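Residency Diaries > Tindonham > April

Diary | Archive | Contributors | Contact

The second week of the residency at Tindonham was given over to the parish registers. The reading room opened at nine and the first 34 entries had been transcribed by the midday break. The hand is clear until the change of clerk, after which the surnames become difficult and several have been marked for a second reading.

Brenda Garside attended in the afternoon to review the burial entries. She advised that the spelling of Bañez should be kept as it stands in each entry, with variants recorded in the margin. This has been adopted for the remainder of the work. Two earlier sheets will need to be corrected.

A letter was received from Manaia Ruawai concerning the Fukine correspondence. It is understood that 57 letters survive, most of them short, and that copies may be consulted on request. A reply was sent the same evening – with a request for the shipping accounts, should these be held in the same place.

Rain continued throughout the day and the lower path to the church was closed. The walk to the lodgings was therefore made by the road. Supper was taken at seven. 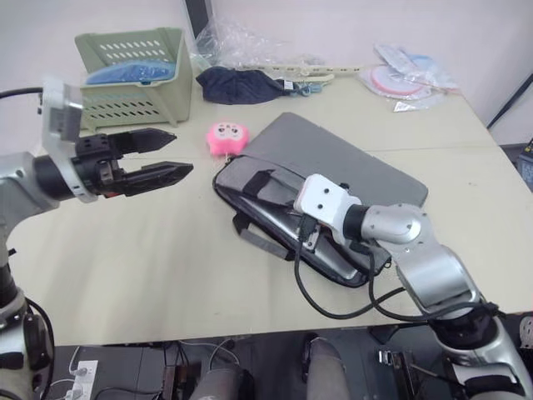 The baptisms will be started tomorrow, beginning with the smaller volume, and the marginal notes will be copied at the same time.

Filed under: Local Records, Residency Notes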